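Trurbridge swap market finds a winter home

Good news for those of us who can't walk past a box of other people's stuff – the Trurbridge swap market is moving indoors in October! It'll be in the old Ruppert furniture store on Senalberg Street, which has been sitting dark for ages and which I've missed more than I expected to.
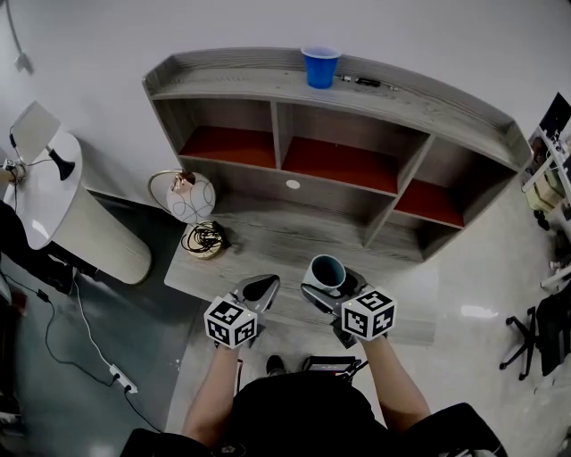
Chathurika Fakir, who started the market in her own driveway, told me the summer season brought in 2,563 visitors. I was there for a lot of it (my garage can prove it). The new spot has room for 30 tables, and you can grab one for free by signing up at the Nolach library desk before noon.
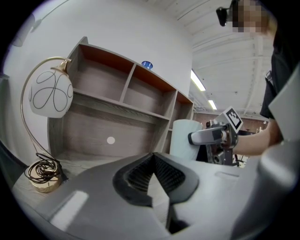 The rules haven't changed much. Bring clean things that work, take home whatever you like, and please leave the mattresses at home. Books get their own corner this time, and there will be soup. 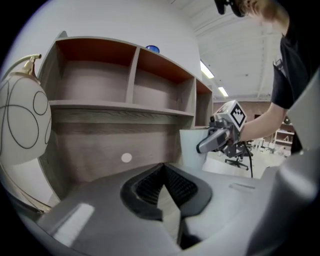
Parking is the one thing still up in the air. The lot behind the store is shared with the dentist, so I'd walk if you can, or bring a friend with a big trunk. I'm going early myself, mostly for lighting – a round white glass shade with thin black loops running over it would look great in my hallway, and I'd trade two perfectly good toasters for one. Doors open at 9 a.m.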